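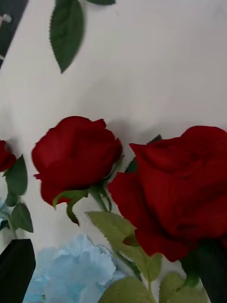
Section 12. Laying out the stems

Your Gadden table arrangement comes as loose artificial stems, a ring and a small bag of wire ties. The ties will be at the bottom of the box, underneath the thing you have just thrown away.

1. Clear a flat white surface, or cover the table with a plain sheet. Red roses on a patterned tablecloth are surprisingly hard to find again.

2. Lay the red roses in a loose row with their leaves fanned out. Leave the blue flowers until the roses are down.

3. Tease open the outer petals of one rose with your thumb. Leave at least one bloom closed and cup-shaped. A bunch in which every rose is wide open looks like a choir.

4. Bend the green sepals back from the base of each bloom and curve the stem the way you want it to go. It will have opinions – hold it for a moment and it usually gives in.

5. Put any loose leaves to one side. They push back on to the stem at the small peg. Spares are part number 273.

6. Tie the stems to the ring, starting with the largest bloom.

Note: Leaves have a front and a back. The vein shows on both, so go by the colour.

Caution: Do not water. We had hoped to leave this out, but Wichai Boonchu answers our post and has asked for it to stay in.

Caution: The stems contain wire. Trim with pliers, never with the good scissors.

For the Rarnix hanging version, go to Section 14.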